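Oil finish or hard wax for a workbench top that gets wiped every day?
Posted by Hawi Kumsa, 4 April 2018

Hello all. In January I bought a used bench from a firm that was moving out of its rooms. The top is a pale wood, I think beech, and the old finish is almost gone on the front side. I want to use it for bookbinding at home, so there will be glue, water and sometimes a knife. I wipe it every evening with a damp cloth.

My neighbor says to use plain linseed oil. The seller said hard wax from Flurnier. I have sanded one corner with 80 paper and now I am afraid to continue. The top is 58 inches long, if this is important for the quantity.
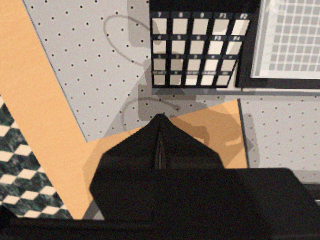
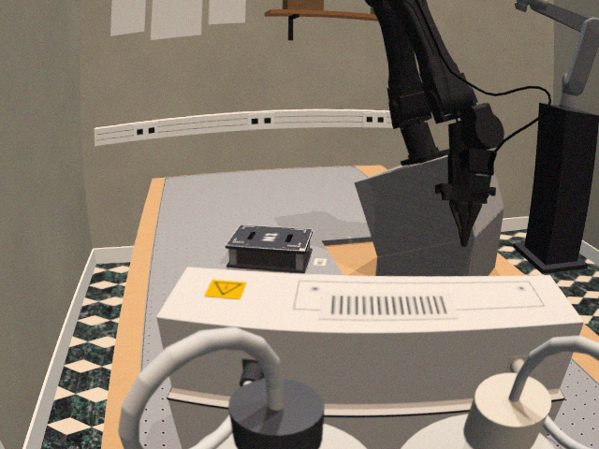
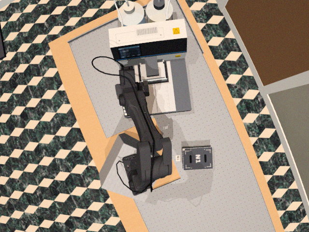
Replies

Teresa Nic Giolla
I have finished several tables and I also bind books a little, so maybe I can help. Linseed oil is beautiful but it is slow. In a cool room it can stay sticky for many days, and paper dust will go into it. For your use I would take a hard wax oil. Flurnier is fine, and Handavum is also good and smells less.

Please do not stop at 80. Go to 120, then 150, always with the grain. Before the last sanding, wet the wood a little and let it dry overnight, so the fibers stand up and you can cut them off. Then put on a very thin coat with a cloth, wait ten minutes and wipe away everything that is still shiny. Most people leave too much. The second coat goes on the next day.

One small can is enough for your size – you will even have some left for repairs. PVA glue comes off the waxed surface with a fingernail if you wait until it is hard. For cutting, use a mat.

And please spread the oily cloths flat outside to dry, never in a ball in the trash. They can start to burn by themselves.

temba_6
just use varnish, I did mine with Tesura and never touched it again

Hawi Kumsa
Thank you both. Teresa, the corner is now much smoother after 150. May I ask one more thing – should I also oil the underside? I have read that a top can bend if only one side is finished.

Teresa Nic Giolla
Yes, one coat below is good, and do not forget the end grain. It drinks a lot, so give it two coats there.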